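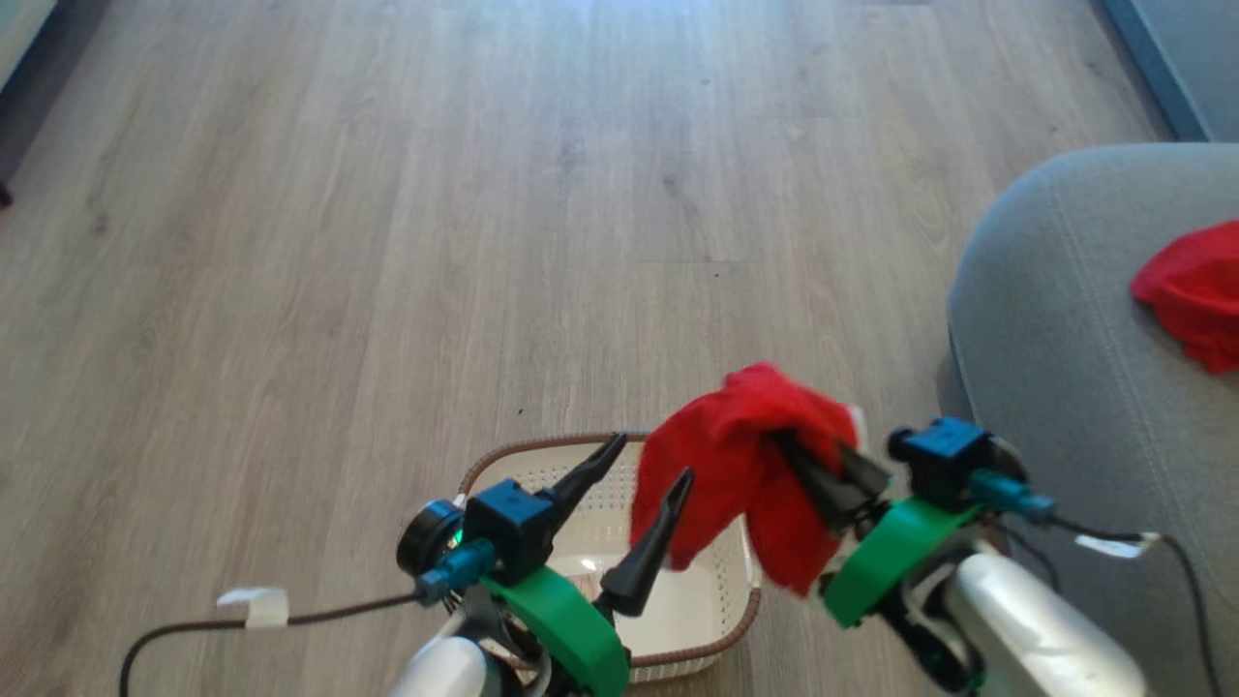 Ridge vent or box vents on a low slope?

rferraro_24
Getting the roof redone in January if the weather plays along. It's a low slope over the back half of the house and I have two quotes. Solwood wants to pull the old box vents and run a ridge vent the whole length. Golov says leave the boxes, replace them like for like, and spend the money on ice barrier. They're 206 dollars apart so price isn't deciding it. What would you do?

adabassi
Ridge vent, no question. We had one put in two winters ago and the attic is so much less stuffy in summer. Just check your soffits are open first! Ours were stuffed with insulation and it took a whole afternoon to clear them.

Costa_E
Gonna disagree with Ada. On a low slope with drifting snow I've seen ridge vents buried for weeks. Box vents stick up higher. What's the pitch?

rferraro_24
3 in 12 on the back, 8 in 12 on the front. Soffits are open on the front only, I think – haven't crawled the back yet.

adabassi
OK, the 3 in 12 changes things a bit. I'd still want to hear why Golov likes the boxes, because "like for like" can also mean they don't feel like cutting the ridge.

nasrin_m
Did either of them measure your attic? My guy from Caruso went up with a tape and a flashlight and did the vent math in front of me. The one before him never left the driveway and quoted me for twice the vents. Also, whatever you pick, don't mix the two. The ridge vent can end up pulling air from the boxes and your soffits do nothing.

Costa_E
Agree with nasrin on mixing.

rferraro_24
Solwood went up, Golov didn't. Hmm. Going to crawl the back tonight and call them both tomorrow.

leo_sala
Ask about the nails too. Mine came up 102 short on the ridge caps lol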